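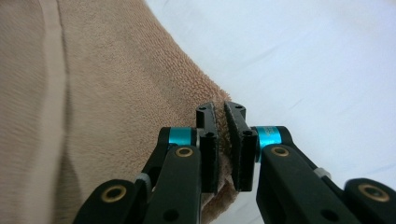
Tags: Televisão, Famosos, Entrevista

A apresentadora do concurso "Noites de Lerville" recebeu-nos aos saltos: a petição para trazer o programa de volta já passou as 3.000 assinaturas! "Chorei ao telefone com a minha mãe", conta, ainda a rir.

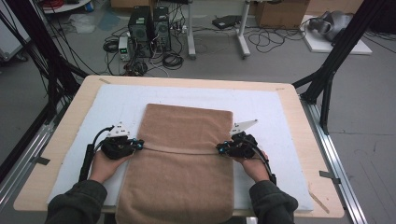

"Em abril volto ao palco"

O regresso faz-se no Teatro Katsaros, com 48 concorrentes e tudo em direto. "Tenho um medo enorme, e adoro", diz. 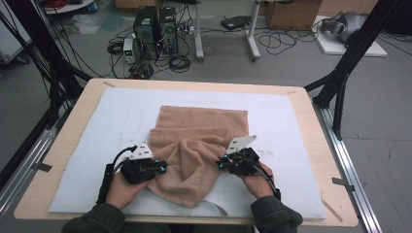

E a orquestra? "Vem inteira, claro, sem ela eu nem saía de casa!"

Contactos | © Komier | Voltar ao topo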